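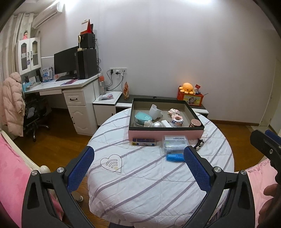
Moradi is a small company which makes and sells bedding for beds that are not rectangular. We started in January 2012 in two rented rooms in Provley, above a shop for curtain fabric, and we are still in the same street today, only on the other side and with a proper loading door. Most of our customers come to us because they own a round bed and could not find a cover for it in any normal store. A white quilt with diagonal stripes in a lavender gray and thin outline drawings, like a heart with curved arcs inside, is the kind of cover they ask us for: light in color, a little playful, and cut so that the stripes stay straight on a round shape.

How we work

Every order begins with measuring. We send you a paper tape and a sheet with drawings, and you write down the width of the mattress in two directions and the height at the side. Please do it two times. Many round mattresses are a little bit oval, and a fitted sheet does not forgive this. When we have your numbers, one person in our workroom draws the pattern and the same person sews it to the end. We do not divide the work in stations, like bigger factories do.

Until now we have 193 patterns in our archive. If you bought from us before, we keep your pattern, and a second order does not need new measuring unless you changed the mattress.

Our fabrics

We use cotton for all sheets and for the outer side of quilts. The prints are made by Clikura, a printing house with which we work from our second year. They print for us in short lengths, so we can offer a drawing also when only few people want it. The filling of the quilts is cotton or polyester, as you choose. Cotton is heavier and needs more time for drying. Polyester can go in the dryer at low heat.

All our quilts are washed one time before we cut them – the fabric becomes smaller in the first wash, and we prefer that this happens at our place.

The people and the place

We are a team of nine. Five of us sew, two take care of orders and questions, one is responsible for cutting, and one for everything that has to do with parcels. In the workroom we speak three languages, but you can write to us in English and you will receive an answer in English, normally in two working days.

The order system on this website was built by Telteck. Before this we wrote all orders by hand in blue notebooks, and we still have them on the shelf. In our last full year we sent out 1531 parcels. The smallest one was a pillowcase for a crib.

Repairs

We repair what we made. Open seams and worn elastic are repaired without cost in the first two years, you pay only the shipping to us. After this time a repair costs 55 dollars for a quilt, with the shipping back included. Stains we cannot remove, but we can often sew a patch from the same print.

Visiting us

You can come to see the fabrics, but please write before. The showroom is small and has place for two beds – one round and one oval. Parking is behind the building, by the green gate.

This page was last changed on August 28, 2021.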